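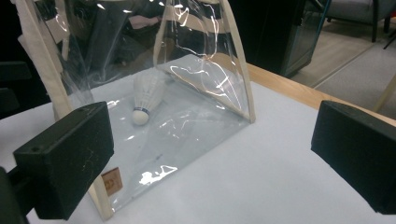

A clear tote bag with beige trim, shuttlecock inside.

Print this page | E-mail this page

Reading a Ruin: Tranholm Castle and the Town of Raststead
Notes for Session 4
Lecturer: Žofie Šimko

1. Where the castle stands

Tranholm is on a low spur above the Sarer, with the town of Raststead on the flat ground to the south. The spur is higher than it looks from the road. On three sides the ground drops to the river meadows, and on the fourth it was cut by a ditch, now mostly filled and used as a lane. Anyone coming from the town had to cross this ditch to reach the gate.

The first written mention is from 1318, in a grant of mill rights. It names "the house at Tranholm" and doesn't call it a castle. Be careful with this. A building can be much older than its first mention, and the word "house" was used for both strong and weak buildings in this period. The date tells us something was standing. It doesn't tell us what.

2. The main phases

Phase A. A stone tower, nearly square, with walls thicker at the base than at the top. The entrance was on the upper floor. The doorway is still there on the east side, blocked with later brick. The ground floor had no door to the outside and was lit by two narrow slits.

Phase B. A curtain wall was added around the yard, along with a small gatehouse. The stone is the same local sandstone but cut smaller, and the mortar has more lime lumps in it. Look at the corner where the curtain meets the tower. There is a straight joint from the ground to the top, so the two were not built together.

Phase C. The hall range. This is when Tranholm became comfortable to live in. Large windows were put into the river side, which would have made little sense if an attack was expected from there. There are fireplaces on both floors. The older books call this range "the chapel," following Bořivoj Bednárik, who took the east window for a church window. No altar recess or piscina has been found and most people now accept that it was a hall.

Phase D. Repair and decline. The Hrnčiar family held the castle last. They moved to a new house in the town and let the hall range to a tanner. The roof of the tower came down in a storm one December and wasn't replaced. After that the yard was used as a source of building stone, which is why you will see dressed blocks in garden walls all along Mill Lane.

3. The argument about the tower

Čestmír Koubek's survey put the tower no more than 18 years before the first written mention. He based this on the shape of the window slits. Igor Jurčo disagreed and thought it could be up to 90 years older, on the grounds that the footings are laid in a herringbone pattern in places. Both points are weak alone. Slits were often recut, and herringbone work went on in this valley long after it had gone out of use elsewhere. We will look at both sets of drawings in class. You do not need to choose a side in your written work, but you do need to say what each argument rests on.

4. Terms to know

Batter: the outward slope at the foot of a wall.
Curtain: a wall enclosing a yard, usually joining towers.
Putlog hole: a square hole left by a scaffold timber.
Range: a long building along one side of a yard.
Straight joint: a vertical line where two pieces of walling meet without being bonded.
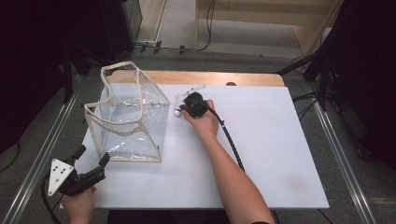
Why was the entrance to the tower put on the upper floor?

It made the door harder to reach. The stair was probably timber and could be taken down or defended from above. An upper entrance also left the ground floor as a closed storeroom, reached by a trapdoor from inside.

5. Reading and written work

Read Koubek, chapters 2 and 3, and the short reply by Jurčo in the course pack. Svatopluk Tóth's plan of the site is also in the pack. It is at a small scale, and the ditch is drawn 70 feet too far west, so use it for the buildings only.

Written work: one page on the straight joint at the tower corner. Describe what can be observed first and put your interpretation in a separate paragraph. Hand in by 5th September. Late work goes to the department office and not to me.

Next session: town walls and the market place at Raststead.

Print this page | E-mail this page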